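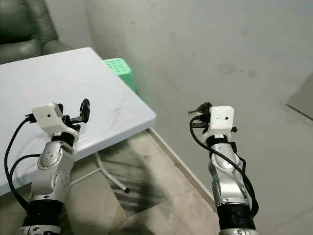 16/04/2024

I had promised myself I would write one of these posts every fortnight, and it has been rather longer than that, so put the kettle on because I have some catching up to do.

Most of you know that since October I have been spending my working days at Prastance, teaching a pair of robot arms to do small household jobs. When I tell people this they picture me typing. There is some typing, I grant you, but most of my day is spent holding two handles and moving my own arms about while the robot copies me, over and over, doing the same little job in slightly different ways. Each go is saved, with what the cameras saw and how every joint moved, and we call each one an episode. Once we have a decent heap of episodes they go off to be learned from, and a few days later we find out whether the arms have picked up the knack or only my bad habits.

The job for this stretch has been clearing a table into a basket. Cloths, mostly, and a few soft toys that Jovita Quezada brought in when her daughter grew out of them. (I have become very fond of a flat grey rabbit and will be sorry when we move on.) Pick the thing up, carry it across, let go over the basket, come back to where you started. A toddler can do it, as my sister likes to remind me, and I always tell her that toddlers have had a good deal more practice than people give them credit for.

We set ourselves a target of 800 good episodes for this one job, and I want to dwell on the word good, as it has taken up more of my thinking than anything else this spring. When I began I thought a good episode was one where the cloth ended up in the basket. So I went along merrily, getting faster and rather proud of myself, and I handed over my first big batch feeling like a child with a painting. Then we tried out what had been learned from it, and the left arm did the oddest thing. It would come down towards the cloth, stop, hang there for what felt like an age, and then go down the last little bit in a rush. Every time! I was quite cross with it until Higinio Trujillo sat me down and played my own recordings back to me. There I was, coming down, stopping to have a think, and then going for it. I do it in the kitchen too, apparently. I pause over the cutlery drawer.

So that was a lesson. The arms can't tell which parts of what I do are the job and which parts are just me. If I dither, dithering goes in the pot with everything else. These days I decide what I'm going to do before I press the pedal to start recording, and if I change my mind halfway through I stop, throw that one out and begin again. It felt terribly wasteful to start with. It still does a bit, at the end of a long afternoon.

The other thing I had to learn was to be untidy on purpose. I am a neat person by nature, and left to myself I would put the cloth down in the same spot every time, nicely squared up to the corner. You can imagine what came of that. The arms became marvellous at picking up a cloth from that one spot and quite hopeless anywhere else. Now we have a list, which I drew up in pencil and Jovita typed out properly, of where things should go before each start: near corner, far corner, hanging over the side, bunched up, folded once, folded twice, one on top of another. The basket moves as well. Some days it is up close and some days it is over behind the table with hardly more than its rim to aim for, and I have to lean in and think about where my elbow is. We shift the table itself every 50 episodes, just a nudge or a bit of a turn, and we don't tidy the room for the benefit of the cameras. Marks on the wall, streaks on the floor, the green leather seat in the corner, it all stays in. I did once get down and give the tiles a good scrub and was told, very kindly, that it would have been a fair bit more useful to leave them alone. A home isn't spotless, and mine certainly isn't.

Light is a trouble too. We get a strong sun through the side window before lunch and then it goes quite dull, and for the first few weeks I had done nearly all my recording in the morning, when I'm at my best. The result was a pair of arms that went to pieces after two o'clock, and I felt a certain kinship with them. We split it evenly now, so I do my 75 episodes a day with a proper stretch of them after lunch, and a few with the lamps on when it gets late.

People have asked me whether we keep the ones that go wrong. Yes and no! If I drop a cloth and pick it up again neatly, that stays, and gladly, as the arms will drop things too and somebody ought to have shown them what to do next. Higinio has even had me dropping them deliberately, though it is surprisingly hard to drop something on purpose in a way that looks like an accident. But if I knock the basket over, or a cable snags, or I sneeze (it has happened), that one is marked and set aside. We keep a little notebook next to the pedal for this, and the entries are a joy to read back. Mine tend to run on. Jovita's say things like 'bad' and 'bad again'.

Speaking of cables, if you ever find yourself doing this sort of work, do look at them every morning before you switch on. The ones at the wrists have to have enough slack to let the gripper turn right round, but not so much that they loop down and catch on the edge of the table. I lost the better part of a day to that in my second month, wondering why the arm kept tugging to one side like a dog that has seen a squirrel. And wipe the wrist camera lenses while you're there. I had a thumbprint on one for an entire batch and had to own up to it.

I'm asked whether it's boring, and I suppose it is, in the way that knitting is boring. My hands have got the hang of it and my mind goes wandering off, and then something lands crooked and I'm back again. I listen to the radio. I've got through all of a very long serial about a family of clockmakers. My shoulders complained dreadfully in the early weeks, until we raised the handles and I started taking my breaks when I was supposed to, and now they only complain when it rains.

Across all the different jobs, the count stood at 3408 episodes when I last looked at the sheet on the door. A fair share of those are from the team over at Prengate, who have the same sort of arms but a much smaller room, and who are a good deal quicker than I am with anything that has a lid. We swap recordings every so often, and it's funny how soon you can tell who was holding the handles. One of them always lifts things very high, as if she were stepping over a puddle. I have started doing it myself.

Next up is folding. I have been practising at home on tea towels, with only my thumbs and forefingers allowed, so as to get used to what the grippers can manage, and I'm slow and the corners never meet. Jovita thinks we should start with flannels and work our way up. She is probably right, and there's a bag of them by my front door ready to go in with me tomorrow, along with the notebook, which I brought home to copy out and have so far used to press a primrose.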